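# Teaching two arms at once: Cesisness opens its demonstration sessions

2018-04-19

The Imo workshop has started teaching its robots by hand, and we couldn't be happier with how it's going! The new project, called Cesisness, lets a person steer a pair of arms through an everyday job by remote control while the system records every joint movement and what the cameras see. Those recordings are then used to train the arms to try the job on their own.

So far the team has saved 501 demonstrations, spread over 15 tasks. Most of them involve things you'd find in any garage or hallway closet - cases, hand tools, baskets, bits of wire. Cases are a favorite with the operators, because a handle or a latch asks for a lot more care than a plain block does (and a good demonstration of one is a real pleasure to watch).

New operators get a short warm-up at the Egger bench, where they learn to move slowly, keep both grippers in view and stop the recording if they lose track of one arm. It takes some patience. One trainee needed 74 tries before she had a run she wanted to keep, and the whole room clapped when she did.

The software side is moving along too. Lelel, the playback tool, now shows the wrist views next to the overhead one, so a reviewer can check a grasp from close up before the run goes into the training set. Runs with a long pause in them are kept but tagged.

The goal is 1768 demonstrations by November, with two-arm tasks making up the larger share. Sign-up sheets for new operators are at the front desk, and no experience with robots is needed - if you can stay calm with a sticky zipper, you'll do fine.

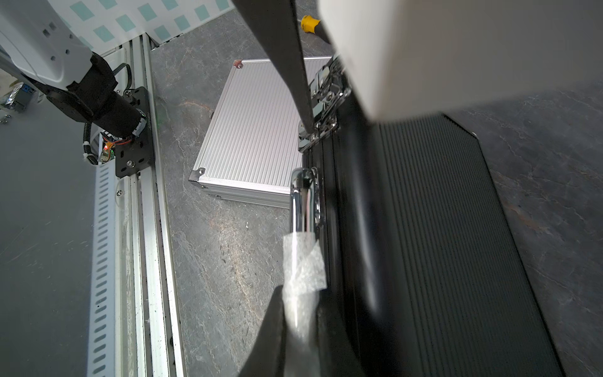
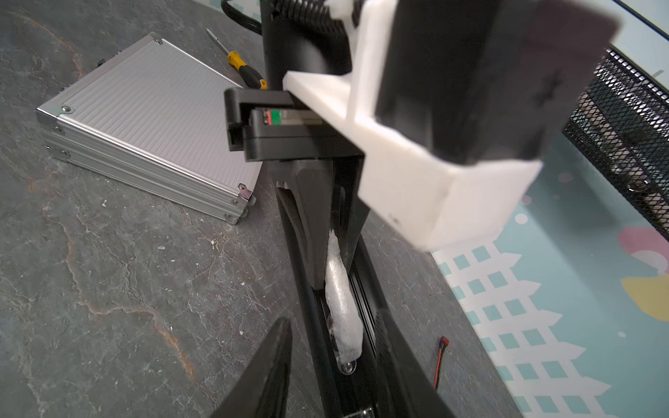
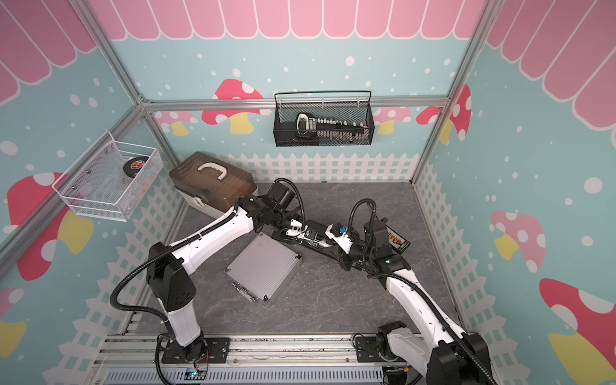
*Posted by the Imo workshop news desk*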